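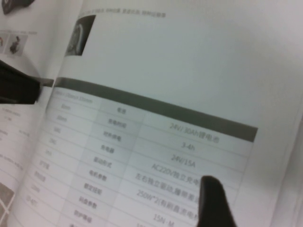 On Tuesday Morag Imrie wrote:

We have a 56-page programme going to Florkcombe, saddle-stitched, 3,000 copies. The outer margin on the proof gets narrower toward the centre spread, and the page numbers wander with it. Bastos has a creep setting but the manual doesn't say which way it moves the page. Also, the booklet won't stay open on a table. Is that the paper or the fold?

[end of quoted text]

Morag,

These are separate faults, so I'll take them in turn.

1. Creep

Every nested sheet pushes the ones inside it outward at the fore-edge, and the trim then takes the excess off the inner pages. Your text block is 14 sheets if the cover is counted in the 56. Fold a dummy from the real stock, leave it untrimmed, and measure how far the centre sheet projects past the cover. Enter that as total creep. Don't calculate it from the mill's caliper figure – folded paper never sits as tight as the arithmetic.

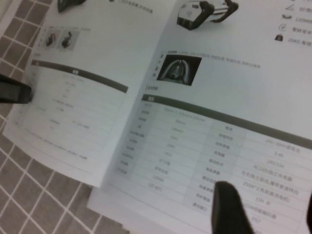 2. Direction in Bastos

Choose "inward". The cover stays put and the inner pages shift toward the spine by a share of the total. If Florkcombe imposes the job for you, send single pages with creep off, or it will be applied twice. I had this happen on a 16-page price list, and the gutter swallowed the first letter of every line in the left column.

3. Staying open

Mostly grain. It should run parallel to the spine, and on a sheet cut down to suit the press it often doesn't.

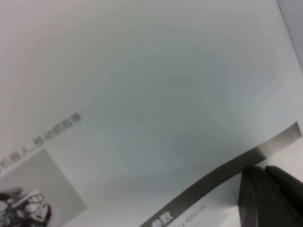
Tear a strip each way from the dummy. The straighter tear follows the grain. If it runs across the spine, ask for the same stock cut the other way before you consider a lighter weight. Vuvex silk comes in both, though the short-grain version may be a longer wait. Scoring before folding helps the cover but does little for the text pages.
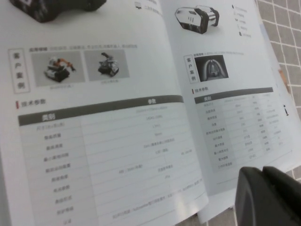
4. Page numbers

Move them in from the fore-edge on the master page. A few millimetres of drift is much harder to see when the margin is generous.

If you post the untrimmed measurement I can check the settings file before it goes off.

Eylül Aksoy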